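July, just after lunch

Pulp batch 254 is out of the press and I'm pleased with it! Nzioka fibre again, beaten for 4 hours this time, with the smaller dose of size that Zdzisław Nowakowski kept pushing for (he was right, and he knows it). The sheets came off the felts without tearing, even the thin ones — last month I lost half the pile at that stage.

Blue dye took a bit paler than the Pastora swatch. I like it, but Skeltden may want it stronger, so I'll ask before mixing more.

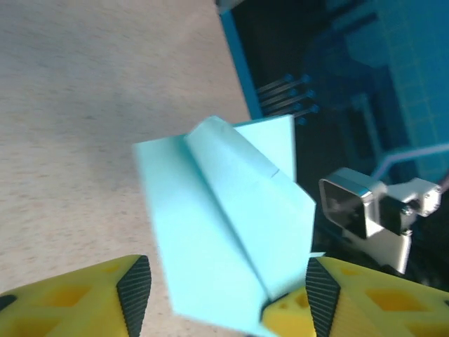

Pale blue paper, folded into a plane.

Fold test next, on the old machine at Atden if it's free. The last batch went at 2000 double folds and I'd love to beat that. Still to do: wash the big vat, order more felts, and find out who's had the good deckle, as it isn't on its hook.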